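夹爪对比试验

夹爪对比试验（又称夹具横评、末端执行器比较试验）是机器人与自动化领域中的一类实践活动，指在机械臂、控制器、相机和待抓物品尽量保持一致的前提下，轮流换装不同的末端执行器，记录各自的表现，再据此决定采购、改装或者淘汰。这个名称听上去颇为郑重，其实规模可大可小，大到整条产线停下来做半个月，小到一张桌子、一条手臂、几双袜子，做试验的人一边喝茶一边记表格，也都算在里面。本条目主要介绍桌面级协作臂上的夹爪对比，并以柔性物品（衣物、袜子、毛巾之类）的抓取为重点，因为这类物品最能把夹爪之间的差别显露出来，也最容易让初次接触的人心里犯嘀咕。

目录
1 名称与范围
2 历史
3 试验的组成
4 常见夹爪类型
5 试验方法
6 Sivmont 试验
7 腕部相机的选择
8 柔性物品的抓取
9 争议与局限
10 参见

名称与范围

“夹爪”一词在中文里用得比较宽，两指平行开合的、三指抓握的、靠真空吸附的，甚至内部充气的软体手指，口头上往往都叫夹爪。严格一些的写法会用“末端执行器”来统称，把“夹爪”留给靠手指开合夹持物体的那一类。由于对比试验常常把吸盘和手指放在一起比，文献里两种叫法混用的情形很多，读者遇到时看一眼上下文便知，不必过于拘泥。

对比试验与验收测试有所区别。验收测试面对的是已经定下来的一件产品，看它够不够得上合同里的指标；对比试验则发生在还没有定下来的时候，各家样品摆在架子上，大家心里各有偏爱，需要有一份共同的记录来说话。两者使用的步骤有相当一部分重合，许多小型实验室索性共用一份表格，只在抬头处勾选用途。

历史

早期的夹爪比较多半附属于具体的产线改造，结果写在工程师的笔记本里，很少外传。那时被抓的东西也相对规矩，铸件、纸箱、瓶子，尺寸公差都写在图纸上，比来比去，主要比的是夹持力、开合时间和寿命。

协作臂普及之后，情形慢慢有了变化。手臂便宜了，换装也方便了，一个人一上午可以换上好几种夹爪，小公司、学校和个人爱好者都开始做自己的比较。与此同时，大家想让机器人抓的东西也越来越不规矩，从水果、面包到电线和衣服，老一套的指标便显得不太够用。一只袜子没有固定的外形，放在那里是一个样子，提起来又是另一个样子，谈“定位精度”总觉得隔着一层。于是抓取成功率、单次还是多次抓取、放下后是否粘连等项目陆续被加进了表格。

试验的组成

一套桌面级的对比试验，通常由下列几部分组成。

手臂。一般选用手头已有的协作臂，重要的是整个试验期间不更换，也不在中途升级固件。有经验的人会在开始之前把固件版本抄在表格第一行，看似多余，半年后翻出来却常常庆幸。

控制器。控制器决定夹爪指令发出的时机以及力反馈能否读回来。有些夹爪自带控制盒，通过串口与手臂通信；有些直接走法兰上的工具接口。两种接法的延迟不同，若不加以说明，测出来的开合时间便没有可比性，这是新手最常吃的一个亏。

转接法兰。各家的螺孔排布不尽相同，转接件的厚度会改变工具中心点，换装之后必须重新标定。

相机。可以架在桌子上方，也可以装在手腕处随手臂移动，两者各有长处，详见后文。

台面与物品。台面以浅色、哑光为宜，便于相机把物品与背景分开。物品则要固定下来，编号登记，洗过几次也应写明。

常见夹爪类型

两指平行夹爪是比较中的常客，往往充当基准。它结构简单，指尖可以更换，对硬物和软物都有一定的适应能力。指尖的形状影响很大，尖一些的便于从堆里挑起一层布，宽一些的夹得稳，却容易把旁边的东西一并带起来。

自适应多指夹爪的手指带有关节，碰到物体后会顺着外形弯曲。抓球、抓瓶子时很讨人喜欢，抓薄布时则未必占便宜，指节之间的缝隙有时会把织物卡住，松开之后还要抖一抖才掉得下来。

真空吸盘对平整、不透气的表面十分有效，对针织物则力不从心，空气从线圈之间漏过去，吸力难以建立。专为织物设计的大流量吸盘可以缓解这一问题，代价是噪声和耗气量。

软体手指多用硅胶制成，靠气压弯曲，不易损伤水果一类的物品。它的力量偏小，使用寿命受材料老化影响，比较时最好记录已使用的次数。

针刺式夹爪用细针斜刺入织物表层，在服装行业中用于分离裁片，效果不错，只是不适合家用衣物，也需要格外注意人员安全。

试验方法

较为通行的做法是“固定次数、轮换次序”。每种夹爪对每件物品抓取相同的次数，次序事先打乱，以免某一种夹爪总在电机最凉或者操作者最疲倦的时候登场。每次抓取分为接近、闭合、提起、停留、放下五步，任何一步失败即记为失败，并注明失败在哪一步。

停留这一步值得多说两句。许多抓取在提起的那一瞬间看来很漂亮，过一会儿物品便慢慢滑下去了，因此一般规定提起后停留5秒再计成功。也有实验室要求手臂在停留期间作一次小幅摆动，模拟搬运中的晃动。这一条宽严不一，引用他人数据时应留心核对。

夹持力的设定同样需要统一。常见的办法是以最大力的百分比来设定，但各家最大力相去甚远，百分比相同并不意味着力相同。较为稳妥的做法，是用一只小型测力计夹在指尖之间量出实际数值，再逐一调平。这道工序颇费工夫，可是省掉了它，后面所有的数字都要打折扣。

结果的记录宜简不宜繁。除成功与否之外，最有价值的往往是备注栏里的一句话，比如“带起两只”“夹住袜口，放下时粘指”“相机被布挡住”。日后回看，成功率只说明哪一种好些，备注才说得清好在哪里。

Sivmont 试验

在小型对比试验中，Sivmont 工作室所做的一轮以记录完整而常被同行借来参考。试验由工程师 Ntombi Du Plessis 主持，当年5月开始筹备，结果整理稿于2024年9月3日（星期二）在工作室网站上公开。

参加比较的有三种末端执行器：Lernasum 的两指平行夹爪、Bergeron 的自适应三指夹爪，以及 Rastis 的大流量吸盘。三者装在同一条手臂上，转接件由工作室自行加工，每次换装后都重新标定工具中心点。全部试验共抓取406次，其中包括正式计分之前的试抓。物品以纯色针织袜和小毛巾为主，Du Plessis 在前言里写道，选袜子的缘故很朴素，“它便宜，好洗，而且每一次掉下去的样子都不一样”。

夹持力起初统一设为各自最大力的40%，试了一阵之后发现 Lernasum 在这一档已经偏紧，厚袜子从指间挤出来时会留下压痕，遂改为30%，前面的数据另列一表，没有并入总分。这种处理方式后来为不少人所称道：改参数本是常事，改了以后肯把旧数据单独留下来的却不多见。

结果方面，平行夹爪在单只抓取上领先，三指夹爪在抓取揉成一团的毛巾时更稳，吸盘在针织物上表现平平，只在压紧折叠好的毛巾上略有起色。整理稿没有给出总排名，只按物品类别分别列出建议，篇末还附了一长串备注，有些读者认为那串备注比正文更好看，这话也不无道理。

腕部相机的选择

相机装在手腕上，好处是离物品近，手指与物品接触的地方看得分明，织物的纹理也能作为判断抓取深浅的依据。坏处在于视野窄，而且一旦物品被提起，很容易挡住后面的一大片，若程序还指望用同一台相机去寻找下一件物品，就得先把手里的放下，或者把手臂移开。

架在桌子上方的相机视野开阔，能一次看见全部物品的分布，适合规划先抓哪一件。它的分辨率分摊到整张台面上，细处便不够用，手臂移动时还会遮住目标。条件允许时，两台并用最为省心，上方相机负责挑选，腕部相机负责最后一段的对准和抓后检查。

比较腕部相机时，应关注最近对焦距离、在浅色台面上的曝光表现，以及线缆随手腕转动时的耐用程度。其中对焦一项常被忽略。广告页上写明的最近距离，多半是从镜头前端量起，而手指指尖的位置取决于夹爪的长度，换一种夹爪，指尖可能就落到清晰范围之外了。因此相机的比较最好与夹爪的比较合在一起做，分开选出来的两样“最好”，装到一处未必合得来。

曝光方面，自动曝光遇到大片浅色背景时容易压暗画面，黑色手指上的细节随之丢失。多数人会改用固定曝光，在台面略微偏亮与手指仍可辨认之间找一个折中，并在换灯或者换台布之后重新设定。
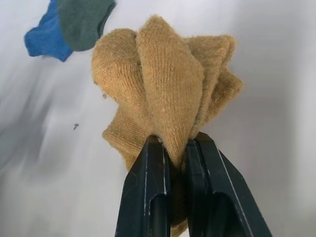 柔性物品的抓取

抓袜子这件事，说来容易，细究起来却有不少讲究。平行夹爪自上而下合拢时，指尖之间的布料被夹紧，周围的布料随之向中间聚拢，在夹持点之外堆出高低不一的褶子。布料被带进指间的多少，大致反映了抓取的深浅：带进去得多，夹得牢，放下时却容易留恋不去；带进去得少，放下干脆，停留时又可能滑脱。试验者需要在这两头之间慢慢摸索，不同厚度的针织物，合适的下探深度也各不相同。

褶皱还会影响后续的识别。平铺的袜子有袜口、袜跟、袜尖，轮廓清楚，程序不难辨认；聚成一团以后，哪一处凸起是袜跟，哪一处是袜尖，连人也要端详一会儿。若任务只是按颜色分拣，这倒无妨，颜色在褶皱里虽有深浅，仍然认得出来。若任务是配对折叠，就需要在抓取之后增加一步展开，或者一开始便挑选袜口作为抓取点。罗纹较密的袜口弹性好，也比较容易在相机中与其他部位区分，许多方案都以它为首选。

几件物品挨得近时，应在闭合前留意指尖外侧的余地。手指张得过开，会碰到邻近的袜子，把它推走或者一并夹起。较好的习惯是先按物品之间的间隙限定张开宽度，再决定手腕的转角，使两指沿着空处落下。

指尖的磨损也应当列入观察。指尖棱角处如果起了毛刺，会钩住针织物的线圈，造成起毛乃至抽丝，放下时粘连的次数也会随之上升。建议每完成一轮就用软布擦拭指尖，以手指轻摸棱边，发现毛糙便更换或打磨，并在备注栏记下一笔。台面上的线头碎屑可以趁此时一道清理，免得被识别程序误当作小件物品。

争议与局限

对比试验最常受到的批评，是物品选得太少。用某一类袜子得出的结论，换成丝袜或者厚绒袜便可能翻转。支持者则认为，小型试验原本就是为本单位的选型服务，只要把物品写清楚，读者自会掂量。

另一类意见针对软件。夹爪的表现离不开抓取点的选取，而抓取点由程序给出，同一段程序对某一种夹爪可能天然有利。以平行夹爪的数据调试出来的程序，换上吸盘之后仍去寻找边缘和褶皱，吸盘自然吃亏。有人主张每种夹爪各配各的程序，也有人担心这样一来比的便成了写程序的人。两种做法目前并存，整理稿中应注明采用的是哪一种。

此外，厂家借出的样品与市售产品之间是否一致，也时常引起讨论。稳妥的试验者会记下样品的序列号和到货日期，有余力时另购一件复测。

参见

末端执行器
协作机器人
手眼标定
真空吸盘
织物分拣
工具中心点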